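Cold Storage, Small Rooms

How the compact refrigerator is placed, loaded and shut decides most of what it costs to run

A compact refrigerator is usually bought for its width and then judged on its temperature. The second depends heavily on decisions made after delivery: what the cabinet stands on, how much air it gets, and how often the door is opened. In the small apartments at Tralonness, where kitchens were planned without a full-height appliance, those decisions fall to the tenant.
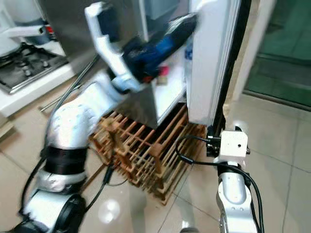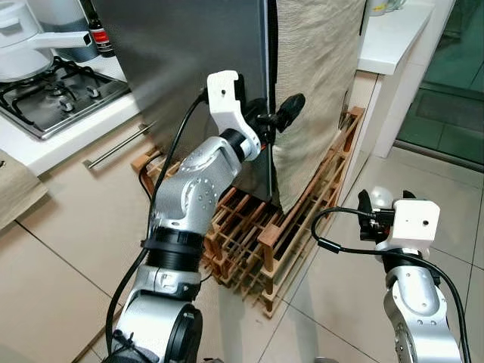 A low wooden stand and an open refrigerator door.

Does raising a refrigerator off the floor make it run colder?

Raising it has little direct effect on the temperature inside. A stand lets air move under the cabinet, which helps the compressor shed heat, and it keeps the base clear of mop water. The thermostat still sets the temperature. A stand that rocks will do more harm than good, as the door can drift open or settle unevenly against its seal.

Slatted stands suit the job if the feet of the appliance land on solid members. Where a foot falls over a gap, a flat board under that corner is enough. The cabinet should be checked with a level from side to side and again from front to back. Many manufacturers ask for a slight backward tilt so that the door closes under its own weight.

Covers are a separate matter. A cloth over the top keeps dust and grease off and can be washed with the towels. It should stop short of any vent and should never hang across the door opening, where a fold caught in the seal will leak warm air for hours. The manual shows which panels give off heat, and on some models these include the sides.

Loading is the part most owners get wrong. Bottles laid diagonally take up shelf depth and roll forward when the door opens. Upright in the door they are stable, but the door is also the warmest zone, so milk belongs farther back. In a test kitchen at Brendadthorpe, the appliance supplier Kundeo recorded a difference of 6 degrees Fahrenheit between the door shelf and the rear wall of one small unit over an afternoon. Leaving the door open for 32 seconds widened it further, and the cabinet needed around 19 minutes to recover.

The door seal deserves a monthly wipe with warm water and a little dish soap. A strip of paper closed in the door should resist a gentle pull at every point along the edge. If it slides out, clean the seal first and test again before ordering a replacement.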